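Janeiro, sete e pouco da manhã

Escrevo em pé, café na mão, letra horrível. Dia 1 da operação cozinha. Dormi mal, acordei com o caminhão do lixo e já que estava de pé comecei. Lista no verso da conta de luz: bancada, torradeira, tábuas, potes, pratinho das frutas de brinquedo. E o armário de cima, mas esse eu já sei que não vai ser hoje.

Bancada primeiro. O mármore (quer dizer, imitação, mas eu chamo de mármore) tem tanto veio cinza que a gente nunca sabe o que é desenho e o que é sujeira. Passo o dedo. Se agarra, é sujeira. Método científico.

A tábua de bambu ficou atravessada atrás da torradeira e eu gosto dela assim, meio torta, dá menos cara de loja. Torradeira pra frente, que senão ninguém usa.
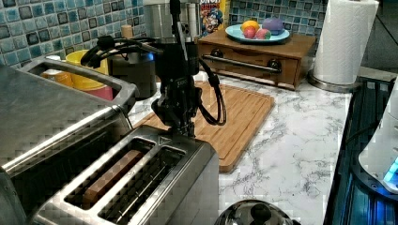 Precisa desligar a torradeira da tomada pra limpar a bandeja de migalhas? Desligar da tomada e esperar esfriar, sempre, mesmo que seja só um minutinho de faxina.

Fui procurar o manual dela na gaveta dos manuais. Não achei. Achei o da Nimeck, a batedeira que queimou faz tempo, e a garantia de um ferro que nem lembro de ter comprado. Joguei os dois fora. Depois tirei a garantia do lixo. Depois joguei de novo.

Nove e vinte. Parei pra comer. Pão com manteiga, em cima da pia, feito bicho.

Óleo nas tabuas. Comprei o da Ninier, vidro pequeno, 50 reais, um roubo, mas o outro que eu usava deixava cheiro de armário velho. A moça da loja falou que rende. Veremos. O chato é a canaleta – o pano não entra direito, tem que ir com a ponta do dedo enrolada, e no canto arredondado junta tudo. Também tem que lembrar de levantar a tábua de vez em quando, porque fica água embaixo e a gente só descobre quando cheira.

Pensei em comprar uma tábua só pra pão. Pensei em não comprar mais nada. Fiquei nisso um tempão, olhando pra parede.
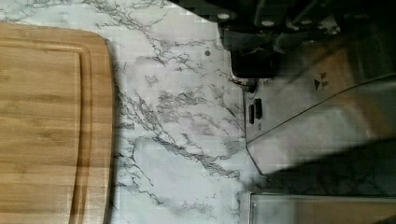

minha irmã respondeu lá do grupo que óleo em bambu é frescura, que ela lava a dela com sabão e põe em pé no escorredor há anos e está ótima, e que eu devia era gastar o dinheiro num escorredor decente. Pode ser. Mas a dela tem rachadura, eu vi no Natal. Não respondi isso. Mandei um joinha.

Meio-dia já. Como.

Telefonei pra Van Beek por causa do rejunte do mosaico. A parte das pastilhas azuis atrás da bancada está boa de longe e eu queria que ficasse boa de perto. Me pediram 490 pra refazer tudo, material incluso, e falaram em dois dias sem poder cozinhar. Dois dias! Disse que ia pensar. Vou é comprar escova de dente nova, usar a velha no rejunte e pronto. O orçamento do ano passado tinha dado 2,000 (a moça escreveu assim, com vírgula, e eu passei a tarde achando que era dois reais) mas aquele incluía trocar a pia.

À tarde os potes. Essa parte eu gosto. Encostei tudo no fundo, junto das pastilhas: o copo amarelo por cima do rosa, o pote escuro da tampa de madeira, o porta-colher, o copo de vidro, o vidro do coloridinho com tampa prateada. Mudei três vezes. Com o porta-colher na ponta ficava feio. No meio ficou melhor. E enfiei a torrada de madeira na torradeira, em pé, que é o lugar dela – se for pra gaveta ela some e depois é um drama com a criançada.
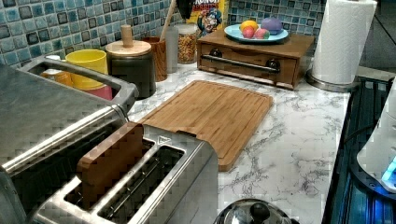

Vale a pena deixar os potes à vista, com tanto armário? Só os de uso diário; o resto pega gordura de fogão e vira mais coisa pra lavar.

Isso eu devia colar na porta da geladeira. Porque metade do que está ali eu não uso todo dia coisa nenhuma. Fica bonito e eu lavo. Escolhas.

Quatro horas e um cansaço. Sentei cinco minutos, virou quarenta. Acordei com a boca seca e a novela na tv.

Ultima coisa: as comidinhas de brinquedo. Estavam espalhadas pela casa toda, achei um limão dentro da bota. Lavei com água morna e detergente, sequei no pano, botei no prato azul claro. O jogo é da Maltton, comprado na feira, e na caixa prometia 1,000 combinações, também com vírgula, essa gente. Combinações de quê, não sei. Os morangos são os mais disputados. Deixei o prato em cima da madeira, na altura deles, pra ver se param de puxar as panelas.

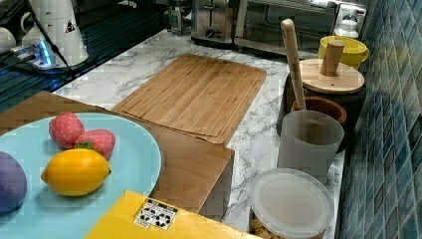
Morangos e limão no prato azul, fim de tarde.

Falta: armário de cima, rejunte, a gaveta dos manuais (de novo), comprar esponja. E filtro de café, que acabou e eu só vou lembrar amanhã com a água já fervendo. Anotei na mão.

Nove da noite, sopa de pacote. Costas doendo do lado direito. Amanhã começo pelo armario, se não chover, que a escada está no quintal.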